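Wundville Workshop Supplies
Home / Boards and Jigs / Peg and Hole Boards

Eron Task Board, white with blue parts

A flat board, a set of pegs and somewhere to put them. Toddlers have been enjoying the idea for generations. Ours is the grown-up edition, with tighter holes and less chewing, and it gets bought for assembly practice, fitting trials and settling arguments about whose hands are steadiest.
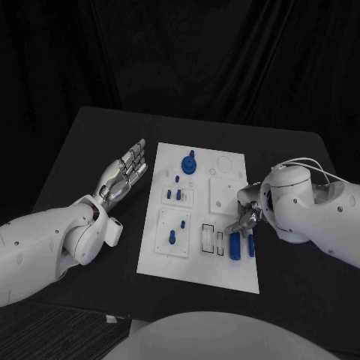

The Eron comes as one white baseboard with raised plates fixed to it, so you can swap a plate when you are sick of it. Pegs are blue throughout. One narrow plate takes a pair side by side, and the stepped part with the wide round base lives up near the top edge, where it looks more important than it is. Marked outlines show where loose parts belong, which saves the usual debate at tidying-up time.

What's included
Baseboard, white
Raised plates, square and narrow
Blue pegs in assorted thicknesses
Stepped round part
Cloth bag (you will lose a peg anyway)

Spare pegs are sold in bags of 7. Sihan Xu in our packing room checks every bag against the plates before it goes out, and has opinions about people who order only the thin ones.

Choosing a surface

White shows up best on something dark and dull. Glossy worktops bounce the light back at you and make the small holes hard to find. We sell the Lolau table mat for this, though a plain black table does the job for nothing, and we would be poor shopkeepers if we dwelt on that. A dark curtain behind cuts out the view of your colleagues. 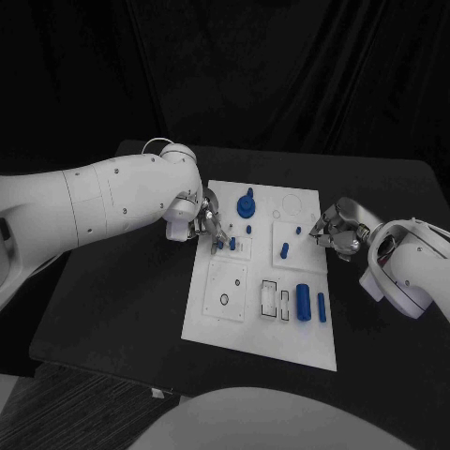
Fitting and swapping plates

Plates are held by small screws. Nip them up gently with a hand driver. Power drivers will strip the threads, and Chaltu Habte on the returns desk can spot a stripped thread from across the car park. Wipe the board with a damp cloth. Solvents take off the printed outlines, after which you own a very plain tray.

Customer comments

"Bought for our training room. The slots are meaner than they look." Oluwaseun Omoregie

"Good board, dull bag." Lotte Van Damme

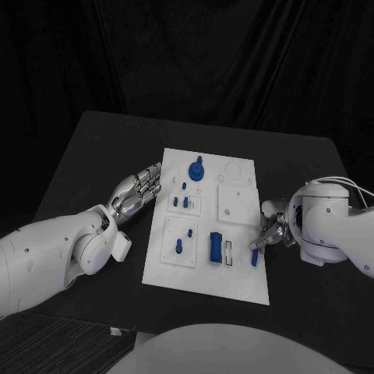 Eron board in use on a charcoal-grey table. Table and curtain not supplied.

Price and delivery

Eron Task Board, complete: £200
Replacement square plate: £85
Hegyi carry case: £80

Boards are made to order and sent flat. Orders for November need to be in early, when every training budget in the country wakes up at once. For odd sizes or extra holes, ask for Amber Nuttall in the sales office.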